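Mullari Nightwear: Frequently Asked Questions

Last updated 23 January 2023

Ordering

Do I need an account to order?
No. You can check out as a guest with an email address and a delivery address. An account saves your sizes and lets you see past orders, but it makes no difference to price or delivery.

Can I change or cancel an order?
Yes, up until it is packed. Orders placed before noon are usually packed the same day, so get in touch quickly. Once you have had the dispatch email we can't make changes, and you will need to return the item in the usual way.

Do you take telephone orders?
We do. Ask for Sarita Nautiyal or Mohit Ahuja, who look after orders and returns between them. Have the style name, colour and size ready.

Sizing

How do your sizes run?
Our tops are cut wide in the body and sleeve. If you are between sizes and like a closer fit, go down one. If you sleep hot or turn over a lot, stay with the larger size. Trousers are different: go by your hip measurement, as the waist is elasticated and will take care of itself.

Are the trousers sold separately?
Most are. The Musano and Shakya sets can be split, and you can order the top in one size and the bottoms in another at no extra cost. Gift boxes can't be split.

Do you make long and short leg lengths?
Two leg lengths are offered in every plain colour. Checks and stripes come in regular only. We can take up a hem for you, but an altered pair can't be returned unless it is faulty.

Will they shrink?
Cotton will shrink a little in the first wash, mostly in length, and we allow for that when cutting. Brushed cotton shrinks slightly more than poplin. After the second wash they should stay as they are.

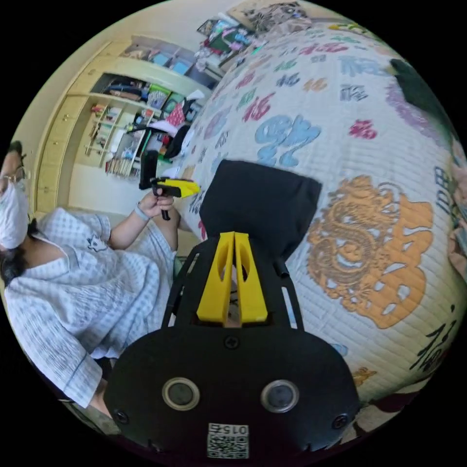 Which collar should I choose?
We make a round neck and an open collar. The round neck is the better choice if you wear a dressing gown over the top, as there is less cloth to bunch up behind the neck. The open collar is cooler and suits short sleeves. On a light blue and white check like this one, piping in a contrasting shade down the front opening keeps the edge from getting lost in the pattern. On plain cloth we would normally leave the piping in the same colour, though you can ask for either.

Can I have something embroidered on the chest?
Yes. We can stitch initials or a small motif on any top, up to 4 letters. Dark thread reads best on pale checks. Embroidery adds two working days, and embroidered items are not returnable, so please be sure of the size first. If in doubt, order plain, try it on and send it back to us for stitching. We pay the postage both ways on that.

Washing and care

How should I wash them?
Wash at 30 degrees with similar colours and fasten the buttons first. Turn piped garments inside out. Skip fabric softener on brushed cotton – it flattens the nap.

Can I tumble dry?
On low, yes. Line drying is kinder to the elastic. Shake the garment out while damp and pull the piping straight with your fingers and you should get away without ironing.

The piping has puckered. Is that a fault?
Usually the cord inside has tightened more than the cloth around it. Press it with a steam iron while stretching it gently along its length. If it is still puckered after that, send us a photograph and Manju Upadhyay in the workroom will have a look.

Do you do repairs?
We replace buttons and elastic free for the first year. After that there is a small charge, which we will quote before starting.

Delivery and returns

How long does delivery take?
Allow two to four working days within the UK. Deliveries abroad vary by country, and any customs charges are paid by the customer.

What is your returns policy?
Unworn items can be returned within 28 days with the tags on. Please try nightwear on over underwear. Refunds go back to the card you paid with.

Trade orders

Do you supply hotels and guest houses?
Yes. Aaliyah Lévesque handles trade accounts. The minimum first order is 340 pieces, with a lower price per piece from 2,000. Sample sets are charged and then taken off your first invoice.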